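Govex releases Kaden 2 toolkit for recording robot demonstrations in simulation

TORNDALE, November 2024 – Govex has released Kaden 2, a software toolkit for teaching tasks to robot arms by remote control inside a physics simulator. An operator steers a simulated arm through a task, the toolkit records each attempt, and the recordings are used to train a control policy. The release includes a set of 4,000 recorded demonstrations covering tabletop tasks such as stacking, sorting and placing.

Kaden 2 accepts input from a handheld six-axis controller, a keyboard or a small leader arm moved by hand. Operator motion is mapped to the gripper position, and joint angles are solved at each control step. Speed and force limits are set in a single configuration file and apply to all three input methods. When a command would exceed a limit, the arm holds its last valid position and the event is written to the log.

Each demonstration is stored with joint positions, gripper opening, operator commands, object poses and rendered camera views, all on a common clock. Recordings can be replayed from any time step. An operator who makes an error late in a task can return to an earlier point and continue from there, and the discarded section is kept in a separate file for users who want to train on failed attempts.

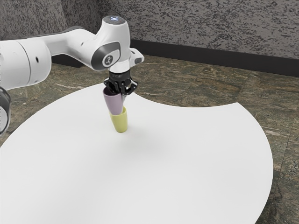

Contact handling has been rewritten for this version. In the previous release, thin-walled objects could pass through one another when pushed together at low speed, and many stacking and insertion recordings had to be thrown out for that reason. Kaden 2 uses a finer collision mesh near rims and edges and shortens the physics step when two parts come within 5 millimetres of each other. The shorter step applies only to the parts involved, so the simulator can still run in real time while an operator is at the controls.

The included demonstrations were recorded at the Govex office in Torndale and at the company's test site in Yensuk. They cover 186 task variations. Object colour, starting position, table shape and room finish are changed between variations, and the task instruction is stored as a line of plain text. Operators marked each attempt as complete, partial or failed. A second operator reviewed the labels, and attempts on which the two disagreed are flagged in the index.

Data collection closed in October. Recordings made with the first version of Kaden can be converted using a command-line tool supplied with the release. Converted files keep their original timing but do not include the new contact data, and Govex recommends training on them separately.

Kaden 2 does not send commands to physical robots. Policies trained on the recordings can be exported in a standard format and run through the user's own controller. Govex advises users to check workspace limits, gripper force and emergency stop behaviour before running an exported policy on hardware.

The toolkit runs on Linux and requires a dedicated graphics card for camera rendering. Recording without camera views is possible on a standard office computer. Licences are available for single workstations and for sites, with a reduced rate for universities and colleges. The demonstration set is included with both licence types and can be downloaded in full or by task.

About Govex

Govex develops simulation and remote control software for robot arms. The company is based in Torndale and operates a test site in Yensuk.

Media and licensing enquiries: Govex communications office, Torndale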